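Syncing two wrist cameras and cutting demos into episodes, the easy way

Posted by Mirjam Schnyder in Tutorials

I love this part of the pipeline. Training gets all the attention, but the hour you spend lining up timestamps and cutting clean episodes pays you back every single time you start a run. This page walks through how I do it for two-handed demonstrations, using Zutik (our little command line tool for sorting recordings) and plain Python. You'll need Python 3.10 or newer, ffmpeg on your path, and a folder of raw sessions with one video and one motion log per hand.

If you've only worked with one gripper so far, don't be scared off! Most of the steps are the same, and the extra bit is mostly in step 2.

Step 1: Lay out the folders

Zutik expects one folder per session, with a left and a right folder inside. Each of those holds video.mp4, imu.csv and width.csv (the jaw opening over time). Names matter here, so keep them lowercase. Then run:

zutik scan sessions/

You get a table with the length of every stream. Look for a session where one side is much shorter than the other. That usually means one recorder stopped early, and you can still save the part where both were running.

Step 2: Find the time offset between hands

The two recorders have their own clocks, and they drift. Before each session we knock the grippers together gently, twice, which leaves a sharp pair of spikes in both motion logs. Zutik finds them for you:

zutik align sessions/ --method knock

My first session came back with an offset of 163 milliseconds, which sounds tiny until you watch a two-handed fold where one hand closes on the cloth before the other has even arrived. If the knock is missing, try --method motion, which slides one log over the other until the body movement matches best. It's slower and a bit less sure of itself, so open the plot it saves and check that there is one clear peak.

Darius Grīnberga added a nice option here, --drift, which fits a straight line through two knocks, one at the start and one at the end. For anything longer than ten minutes I turn it on without thinking.

Step 3: Check tracking before you cut

Every hand needs a clean path through space, and that path comes from the wide-angle video plus the motion log. Cloth is a fun one for this. A plain white sheet gives the tracker almost nothing to hold on to, while a busy print gives it loads of corners, right up until somebody lifts the cloth and all those corners start moving on their own.
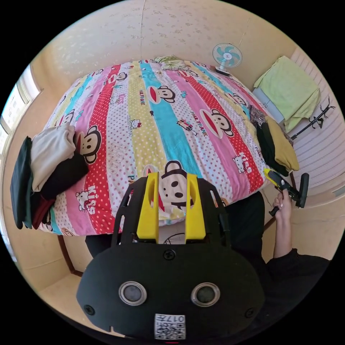 So the tracker needs to favor points that stay put, like walls, furniture and window frames, over points on anything soft. In the config file, set:

static_weight: high
min_inliers: 38
lost_after: 6

The second line is the smallest number of matching points you'll accept in one video frame. The third is how many bad frames in a row are allowed before the path is marked as lost. Start with these and loosen them only if you're throwing away sessions that look fine to your eye.

Now run the tracker on both sides:

zutik track sessions/ --config track.yaml

It takes a while on a laptop. Go make a sandwich. When it's done, open the path viewer and play it at double speed. You want smooth curves. A sudden jump sideways means the tracker grabbed the wrong thing, and you should mark that stretch as bad now, while you remember why.

Step 4: Cut into episodes

An episode is one try at one task, from hands at rest to hands at rest. Zutik guesses the cuts from the jaw width and hand speed:

zutik cut sessions/ --rest-speed 0.02 --min-rest 1.5

The speed is in meters per second and the rest time is in seconds. If people in your group pause to think in the middle of a task (I do this constantly), raise the rest time to 2.5 or you'll end up with lots of half folds. On our November set this gave 226 episodes on the first pass, and merging the wrongly split ones by hand took me one pot of tea.

Step 5: Label the episodes

Keep labels short and boring. "fold shirt" and "move towel" are great. Long sentences feel helpful when you write them, then you find five spellings of the same task in the training set. Cúc Phí keeps our list in a single text file, and the labeling screen only lets you pick from that list. To use your own:

zutik label sessions/ --tasks tasks.txt

Step 6: Export

zutik export sessions/ --out flarkberg.zarr --hz 10

This writes both hands onto one shared clock, with images, poses and jaw widths side by side. Poses are saved relative to the current one, so the policy doesn't care where in the room you started. If your training code wants absolute poses, add --absolute.

Common problems

"No knock found": you knocked too softly, or during the first second, before the log settled. Use the motion method for that session.

Left and right swapped: edit session.yaml and rerun from step 2. The videos don't need to be moved.

Jaw width stuck at zero: the width file is empty or still in the old format. zutik fix-width handles both.

Next up is a page on replaying these episodes in simulation, which I'm very excited about, and Ivars Ozoliņš already has the left arm working!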